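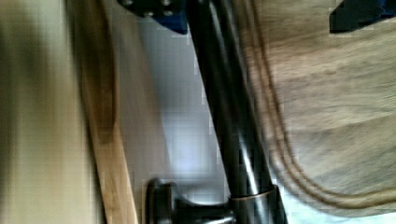

Siobhán Hennessy
先确认一件事再谈翻新：表面是电泳漆、PVD，还是真正的化学发黑（也就是原教旨意义上的油擦铜）。三种东西店里都叫“油擦铜色”，处理方法互相冲突。化学发黑可以上蜡，可以重新做色；PVD 上蜡没有意义；电泳漆上抛光膏等于自己把漆磨掉。楼主只写了“想把底座那一圈恢复原样”，没写型号，没写用了几年，也没写平时拿什么擦，这三项补上再往下讨论。

青盐（楼主）
补充：
型号 Griltorum 2126，单把，把手在左侧。上一任房主装的，年限不详，我搬进来是前年冬天。平时用湿布擦，擦完不一定擦干。去年用过一次柠檬酸除垢，浓度没量，敷了一会儿就冲掉了。
问题有两个。一是立柱和底座交界的装饰圈，边缘偏铜色，别处几乎是黑的，我判断不了是磨掉了还是出厂就这样。二是把手行程末端发涩，关水最后一小段要加力。
水质偏硬，壶里一个月能结一层壳。

lao_guan_dao
把手发涩和表面颜色是两件事，建议拆成两个帖。

青盐（楼主）
版主说可以放一起，反正要拆。

水槽下面
先说装饰圈。油擦铜这一类成品，很多厂在棱边做露铜，行话叫“擦高光”。整件发黑以后，用软轮或者百洁布把凸起的边带一下，露出底下的红铜色，再封一层透明漆。凡是棱、圈、把手颈根部，都可能做这个处理。所以边缘偏铜色本身说明不了问题。
要看过渡。人工擦出来的，颜色沿圆周基本一致，黑到铜有渐变。用出来的磨损集中在手常碰、抹布常走的一侧，背水槽那面应该还是黑的。你拿个小镜子看后面。

Tincuța Munteanu
不同意只看圆周是否一致。装饰圈在很多龙头上只靠 O 型圈摩擦定位，没有防转销。拆装过一次角度就变了，原来朝前的磨损面可能现在朝后。而且带摆动出水管的龙头，有的圈会跟着立柱一起转，用几年下来一整圈都磨得很均匀。
更可靠的办法是看露铜区有没有清漆。拿棉签蘸一点异丙醇，在不显眼的位置擦，然后放一晚。裸铜合金会继续变暗，有漆的不变。

水槽下面
异丙醇擦一下能看出有没有漆？醇类对固化的丙烯酸清漆基本没反应，你擦完两种表面一个样。

Tincuța Munteanu
我写的是放一晚看变色，异丙醇只用来脱脂。指印和残留蜡会让裸金属看起来像有漆。

水槽下面
那一晚也不够。厨房里裸黄铜变暗要以周计。想快就滴一滴淡盐水盖湿纸巾，一晚能看到。

Siobhán Hennessy
盐水不要用在已经有针孔的电泳层上，会从针孔往里走，第二天多出一个白点，洗不掉。楼主用过柠檬酸，不能排除针孔。
可以用万用表，电阻档，两支表笔轻搭在圈的铜色边缘上，相距几毫米。有漆就不通或者读数乱跳，裸金属直接接近短路。黑色部分也测一次做对照：化学发黑层很薄，稍用力就通；电泳漆不通；PVD 多数是导电的。一次把两个问题都回答了。表笔尖别划。

Tincuța Munteanu
同意，这个比我的办法好。

lao_guan_dao
表笔不划漆是不可能的，尖头压上去就是一个点。用导电海绵或者把铝箔折一小块垫在下面。

青盐（楼主）
测完了。铝箔垫着，铜色边缘通，读数很低。黑色立柱不通，换了几个位置都不通。把手圆头那端也不通。
镜子看了后面，铜色部分比前面窄一些，但也有，过渡比较柔。

Siobhán Hennessy
那么黑色是有机涂层，电泳或者烤漆，露铜处没有保护。两种可能：出厂擦了高光并且封过漆，漆已经没了；或者出厂封得就差。前窄后宽还是前宽后窄？

青盐（楼主）
前宽后窄。靠把手那一侧最宽。

水槽下面
原装高光加上后天磨损，两样都有。靠把手那侧宽，是手从下面往上抬的时候指节蹭的。可以结案了。

lao_guan_dao
结不了。2126 的圈我拆过一只，同一个型号前后两批料不一样，早的是黄铜件，后面一批是锌合金镀铜再做黑。锌合金底的话，露出来那层“铜色”是镀层，厚度按微米算，再磨就见灰了。建议拆下来称重，或者看内壁，压铸件内壁有分型线和顶针印，车削件有刀纹。

青盐（楼主）
怎么拆？我不想先拆坏。

lao_guan_dao
2126 的顺序，凭记忆，有错请指正：
关两只角阀，开把手泄压。水槽落水口盖上，小件掉下去就找不回来了。
把手内六角顶丝在颈部下方，多数藏在塑料堵帽后面。顶丝松到把手能拔就停，不要整颗退出来。
装饰帽，手拧，拧不动垫橡胶片。
锁母，铜的，用合适的开口，不要用大力钳。
取阀芯，直上直下，记住底部两个定位脚的方位，拍一张照。
立柱那段要从上面抽，先把出水管卡簧退掉。抽出来以后装饰圈就能取。
顶丝如果滑牙，先别上取丝器，换英制的那把试试。这个厂公英制混着用。

Tincuța Munteanu
最后一步有问题。2126 的立柱和底座之间是螺纹连接还是卡簧？我手上那只是从台面下面松大螺母整体取出来，再从底部退两颗螺钉才能分开，上面抽不动。

lao_guan_dao
你那只是不是抽拉款？抽拉款带配重软管，结构不一样，型号后面有后缀。

Tincuța Munteanu
有后缀，是抽拉款。那我收回，普通款我没拆过。

青盐（楼主）
我的不抽拉。

Siobhán Hennessy
那按上面的顺序走。趁拆开一起解决第二个问题。行程末端发涩，陶瓷片密封的单把阀芯常见原因：陶瓷片间的硅脂被冲走；入水口滤网后面有颗粒；锁母过紧。最后一项最便宜，先查。锁母松一点点，把手手感马上就变，变了就是它。松过头会从帽下渗水，所以一点一点试。

水槽下面
锁母过紧应该是全程都紧，不会只紧末端。

Siobhán Hennessy
预紧过大时，拨杆的球头偏离中心，接触点换到座圈边缘，末端阻力上升更明显。全程紧是另一种情况，陶瓷片缺脂。

水槽下面
你说的是球阀式。2126 是片式，没有球头。

Siobhán Hennessy
片式的拨杆也绕销轴转，销轴下面有滑块，滑块顶着动片托架。几何上一样会偏载，幅度小。我不坚持，拆开看滑块两侧的磨痕是否对称就知道。

mh_pvd
路过。阀芯外径量一下再下单，这个壳子里我见过 35 的也见过 40 的。不要按型号买。

青盐（楼主）
晚上动手。工具：内六角一套公制一套英制，活动扳手，橡胶片，游标卡尺，食品级硅脂。还缺什么？

lao_guan_dao
木牙签，挑 O 型圈用。别用螺丝刀挑。
白醋一小碗，泡滤网，只泡滤网。

Tincuța Munteanu
装饰圈和把手绝对不能进醋碗。我写在前面，因为每次都有人一起扔进去。

青盐（楼主）
拆完了，比预想的慢。记录如下。
顶丝是英制的。堵帽没有塑料，是一小块硬化的密封胶，用牙签抠掉的。
装饰帽拧不动，垫橡胶片也不动，最后用热毛巾敷了一阵才松。帽内侧一圈水垢，白色，很硬。
锁母不紧，比我以为的松。
阀芯外径 35。底部定位脚有一只根部发白，没断。滑块两侧磨痕不对称，左边深。
立柱从上面抽出来了，卡簧弹飞过一次，在踢脚板那里找到的。
装饰圈内壁是刀纹，没有分型线。底部有一道旧的螺丝刀撬痕，应该是以前有人拆过。
圈和底座之间积了很多垢，混着一种黑色的软东西，闻起来像旧橡胶。

lao_guan_dao
刀纹就是黄铜件，可以放心处理。黑色软东西是 O 型圈降解，接触了含油的东西，八成有人用凡士林装的。EPDM 碰矿物油会溶胀发黏，这圈必须换。凡士林、黄油、WD 一类全都不行，只用硅脂。

水槽下面
锁母不紧还发涩，那就是垢。帽内侧那圈水垢正好在拨杆摆到末端时顶着。清掉帽里的垢再装回去试，阀芯可能根本不用换。

Siobhán Hennessy
赞成先清垢试装。不过定位脚发白是应力痕，这只阀芯寿命有限。磨痕左深右浅也和单侧受力吻合，帽里的垢如果集中在一侧就对上了。楼主看看。

青盐（楼主）
垢确实一侧厚。

水槽下面
清。帽子内侧没有涂层要保护的话，可以用棉球蘸醋贴在里面，外壁包保鲜膜。

Tincuța Munteanu
外壁包保鲜膜不够，酸会沿螺纹口爬出来。口沿抹一圈硅脂再包。或者干脆用竹片刮，慢，但是没风险。热毛巾敷过的垢已经松了一部分。

青盐（楼主）
用竹片刮的。

下面进入装饰圈。我的目标：黑色部分不动，铜色边收窄到和后面一样，然后封住。可行吗？

mh_pvd
黑色涂层补色，民用条件下补不出一样的光泽。你这件立柱是亮面，反光拉得很长，补漆边界在侧光下一定看得见。圈窄，边界落在棱上，勉强可以藏。

水槽下面
裸铜部分可以用冷发黑液做深，配方是硒酸盐加铜盐那种，黄铜用的，别买成钢铁用的。做完偏深棕，不是漆黑，和电泳黑并排会有色差，但总比亮铜边接近。

Tincuța Munteanu
厨房水槽上用含硒的东西，我反对。洗菜的位置。发黑层在没封好的情况下会掉粉，酸性食物残渣碰上去更快。要做深色可以用硫化法，肝硫，做完充分冲洗再封漆。

水槽下面
肝硫在黄铜上着色差，锌多了只出黄绿。要先镀红铜。谁在家里镀红铜？

Tincuța Munteanu
硫酸铜溶液加钢丝绒，置换一层，够用。首饰圈子常规操作。

水槽下面
置换层附着力等于没有，擦两下就掉。首饰不泡水。

lao_guan_dao
两位都在把一件小事做大。圈是单独的黄铜件，Griltorum 有没有单卖？

青盐（楼主）
问过，2126 停产，售后说整套把手组件还有，380 一套，圈不含在内。Ó Conaill 那边有通用装饰圈，颜色叫“古铜”，我拿图对过，明显偏红。
Tisel 的也问了，内径差一点，要扩孔，扩完口沿没涂层。

Siobhán Hennessy
把手组件的钱可以省，把手涂层完好，测出来不通，没有更换理由。
我的方案是保留铜边，不补黑。脱脂，细百洁布沿圆周方向把露铜区整平，让前后宽度过渡自然一些，再脱脂，封透明漆或者微晶蜡。原设计本来就是黑底带铜边，磨宽一点不影响功能。唯一要控制的是继续变宽，靠封层和使用习惯解决。

mh_pvd
+1。封层选双组分，单组分自喷漆在热水和洗洁精下面撑不过一个冬天。

Tincuța Munteanu
不赞成漆，赞成蜡。漆破了一个口，水会钻到下面，变色从边缘往里爬，修补要整圈脱漆。蜡掉了再擦一层就行。我家那只用 Zekex 的微晶蜡，薄薄一层，干布推开，等 30 分钟再抛。隔一阵补一次。

Siobhán Hennessy
隔多久？

Tincuța Munteanu
水珠不成珠就补。冬天用热水多，补得勤。没有固定周期。

水槽下面
蜡在底座那个位置没有用，长期积水，加洗洁精，几天就没了。

Tincuța Munteanu
装饰圈上方不积水，积水的是底座和台面接缝。你把两处混了。

水槽下面
毛细作用。圈下面那条缝就是积水的，楼主刚从里面挖出一堆垢。

Tincuța Munteanu
缝里的垢是旧 O 型圈失效后渗进去的。换新圈以后那里应当是干的。如果还湿，说明装得有问题，封什么都不行。

lao_guan_dao
这句我同意。先把密封做好，表面最后弄。

青盐（楼主）
O 型圈换了，尺寸按旧圈槽量的，旧圈已经胀了，量圈不准。硅脂薄涂。阀芯先装回原来那只，锁母手紧后再带一点。
通水试过，末端不涩了，帽下没有渗。
定位脚发白的那只阀芯我决定还是换，35 的新件已下单，到了再拆一次，这次应该快。
装饰圈还没装，暂时放在窗台上的碟子里。立柱直接坐在底座上，晃。

Siobhán Hennessy
没装圈不要长期用。圈在这里兼做导向，缺了它，摆动出水管时侧向力全落在上面那道 O 型圈。

青盐（楼主）
明白，角阀关着，这两天用洗手间的水。

mh_pvd
脱脂别用洗洁精，里面有护手成分，会留膜。

青盐（楼主）
圈做完了。按 Siobhán 的整平法加 Tincuța 的蜡。百洁布用的灰色那种，只走圆周方向，黑色部分贴了和纸胶带。撕胶带带下来一点点黑，针尖大，在背面，不管了。
前后宽度还是有差别，整平以后边界柔和了，站着看不出来，弯腰能看出来。
新阀芯也到了，一起装的。关水手感均匀，行程比旧的略短。
旧阀芯拆开看了，动片表面有一条弧形划痕，指甲能感到。没有找到颗粒。

水槽下面
行程短要看限温环的位置，出厂可能卡在保守档，热水开不满。环取下来转 5 个齿再压回去试试，齿别转过头，家里有小孩就别动。

青盐（楼主）
热水确实没以前热，我以为是热水器。回头看限温环。

lao_guan_dao
锁母过一周再带一次，新阀芯底垫会压缩。

Tincuța Munteanu
抹布换成不带磨面的。海绵绿色那面不要碰立柱。除垢别再敷柠檬酸，结垢用湿热毛巾敷软，再擦干。

水槽下面
湿热毛巾软化不了碳酸钙，温度溶解度是反的。

Tincuța Munteanu
没说溶解。是让垢和涂层之间的界面松开，热胀系数不同。楼主的帽子就是这么松的。

水槽下面
帽子松是因为金属受热胀了，跟垢没关系。

mh_pvd
另开帖吧。

青盐（楼主）
限温环转过了，转到第三个齿热水就正常，没有继续转。锁母也带过，动了不到一个角。
底座和台面之间原来的密封胶有一段发黄翘边，靠墙那侧。是整圈铲掉重打，还是只补那一段？台面是石英石。

lao_guan_dao
整圈。新胶粘不住旧胶。中性的，别买酸性。

Siobhán Hennessy
后侧留一个小口不打，以后底座下面漏水能从那里出来，不会闷在柜子里。

水槽下面
留口我不同意，台面上的水也会从那里进去。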